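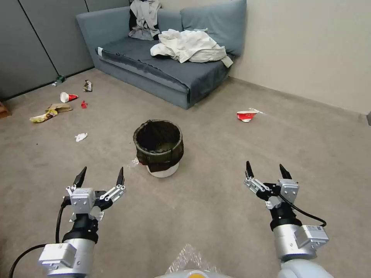
Slide 1. The test corner, seen from the robot's side: two grippers, one bin, trash on the carpet.

Search talks and notes Search Go

DOES IT PICK UP THE CUP? NOTES FOR THE WORKSHOP TALK

Leave the first slide up while people find chairs. Don't talk over it.

Start with the question I get most, which is whether the robot can clean my house. No. Say it early so that anybody who came for a yes can go get coffee. What it can do is pick up certain pieces of trash, from certain places, on a good evening, and drop them in a bin that is standing in the middle of the floor. I've spent a winter of evenings on that, along with Pilar Vergara, who did most of the wiring and has a better opinion of the machine than I do. She gets ten minutes at the end to tell you where I'm wrong.

Who we are. Two members of the Zustcombe shared workshop. Neither of us does this for a living. The build is called Gernero, which was the name of the folder on Pilar's laptop and stuck. Two arms, a gripper on each, a white body. No legs, no face, no voice. People ask about the face a lot.

SLIDE 2. WHY TRASH

Everybody in home robotics wants to fold laundry. I've watched a lot of laundry videos. They're usually sped up, they usually start with the shirt already flat, and they usually stop before the second shirt. So I wanted a job where cheating would be harder to hide. Trash on a floor seemed about right. You can look at the floor afterward and see what's left.

(Go back to slide 1 if someone asks about the cloth on the sofa. We don't do cloth. Anything on the sofa is out of bounds, the white cloth on the seat and the thing hanging over the backrest included. If Gernero reaches for the sofa, the run is scored as a failure, even if it gets every cup.)

Pause here. Ask who has built an arm. Ask who has finished one. Expect fewer hands.

SLIDE 3. WHAT COUNTS

We wrote the rules down before the first scored run, and I'd ask anybody showing a demo to do the same. Ours fit on an index card:

Piece has to end up in the bin. Leaning on the rim doesn't count.
No touching the robot during a run. Touch it and the run is over.
No moving a piece to a nicer spot once the clock has started.
Bin falls over, run is over.
Four minutes a piece, then we move on.

Read the card out loud. Somebody will say four minutes is a long time to pick up a paper cup. Agree with them. A toddler would do it in a few seconds and then put it in their mouth, so there are tradeoffs.

The rule about nicer spots caused an argument. Pilar's view was that a home user would naturally nudge things toward the robot, so we should allow it. My view was that a home user who has bent down to nudge the cup has the cup. We kept the rule.

SLIDE 4. THE NUMBERS

We logged 300 tries between the start of January and the week before this talk. A try is one piece of trash. I'm going to give one number and then complain about it.

Out of those 300, the piece ended up in the bin on its first grab 50 times.

Let them react. Then say: that's a mix of everything, easy and hard, and a mix of software versions, and the early ones were awful. Pilar would like you to know that the recent ones are better. I would like you to know that "recent ones are better" is what every builder says, me included, and that we haven't run enough of the recent ones to say how much better. If I come back next winter with a nicer number, ask me how many tries are behind it.

Don't put up a chart. I made a chart and it looked far more impressive than the robot.

SLIDE 5. WHAT'S HARD ABOUT A CARPET

Go back to the picture for this part. Point at things.

Paper cups. There are two red and white ones in there, one tipped over on the left with the rest of the mess, one crushed and off by itself on the right. I'd have guessed the crushed one was harder. It's the other way around for us. A whole cup on its side rolls when a fingertip brushes it, and then the arm closes on the place where the cup used to be, very confidently. A crushed cup stays put and has edges to pinch.

Flat things. The brown paper bag over on the left is flattened, and that is our worst case. The fingers come down on both sides of a fold that isn't there, squeeze carpet, and lift. Carpet pinches nicely. The gripper reports that it's holding something, and as far as it can tell it is. We've had it carry nothing to the bin, open over the bin, and mark the job done. If you only read the log you'd think it was a great night.

Wrappers. Crumpled is good. The more crumpled the better. When I see a demo where every wrapper is a neat loose ball, I now wonder who balled it up.

Small stuff. There's a little red scrap on the carpet and a pale speck just left of the bin. We don't score specks. I'd love to tell you that was a principled decision. A vacuum does specks, and a vacuum was cheaper.

Dark bin mouth. The liner is dark and folded over the rim, so from above the opening is mostly a black hole. Good for finding the bin, bad for judging how far down it goes. We set a fixed drop height and left it alone. It's crude and I trust it more than anything else in the program.

SLIDE 6. TWO ARMS, ONE JOB

Be fair in this section. Horacio Domínguez, who runs the metal bench and lent us his drill press more times than I can count, asked at our first workshop night why there were two arms if the job was picking up cups. I gave him a long answer about reach. He asked again. I still don't have a short answer.

What I can say: the left arm takes the left side of the floor and the right arm takes the right side. That's the whole plan. They don't hand things to each other. We tried a handoff for a month. The second arm has to know where the first arm is holding the piece, and paper sags, so by the time the second gripper closes, the piece has drooped out from between its fingers. We took it out of the program. If you see a home build doing a paper handoff, ask to see it again with a different bag.

The second arm doubled the wiring. Point out the black cables curving down from the grippers. Each one needs enough slack for the wrist to turn and too little to catch on things, and I've never found the length that does both. Our cure was to limit how far the wrists turn. So we paid for a range of motion and then fenced it off.

SLIDE 7. MONEY

People always ask, so get it over with. Around 700 dollars in parts we had to buy new, counting the pieces we ruined. That doesn't include tools, the membership at the workshop, or the things that came out of the Espinoza surplus bins. It doesn't include evenings. Anybody who tells you what their home robot cost and leaves out the evenings is telling you what their parts cost.

If someone asks whether it was worth it, say it depends what you'd have done with the evenings. I'd have watched television.

SLIDE 8. THINGS I'D DO AGAIN

Short section. The fingers. They're black, they come to a point, and the points get under the edge of a wrapper better than the wide pads we started with. Pads are better for boxes. We don't have boxes.

Keeping the bin in one place. Purists dislike it. Fine. In my kitchen the bin is in one place too.

Writing down failures by kind. "Missed" tells you nothing in a month. "Closed on carpet," "rolled away," and "dropped on the way" tell you what to fix. We lost a good part of January to entries that just say "missed," in my handwriting.

SLIDE 9. THINGS I WOULDN'T

Showing it to visitors before it worked. Visitors cheer. You start building for the cheer, and you start picking the cup it likes.

Letting it decide by itself when it was done. It's generous. One of us now looks at the floor.

Buying the Niretthorpe wrist kit for the first version. It may be a fine kit. We bolted it on crooked and blamed it for weeks. Keep this line, Pilar says I owe them the correction.

QUESTIONS I EXPECT

Could it do bottles or cans? There's a small green and silver one on its side by the wall in the picture, so people will ask. Sometimes. Hard round things skate away like the whole cup does, only farther. I leave those for last in a run.

Does it learn? It runs a program we change by hand. If one of us learns something, it improves.

Will you sell it? No.

Will you share the files? Yes, with the failure log attached. Please read the log first. If you build one and get a better number, bring your own trash to the next workshop night and I'll bring mine, and we'll swap.

Hand over to Pilar. Sit down. Don't interrupt her about the carpet.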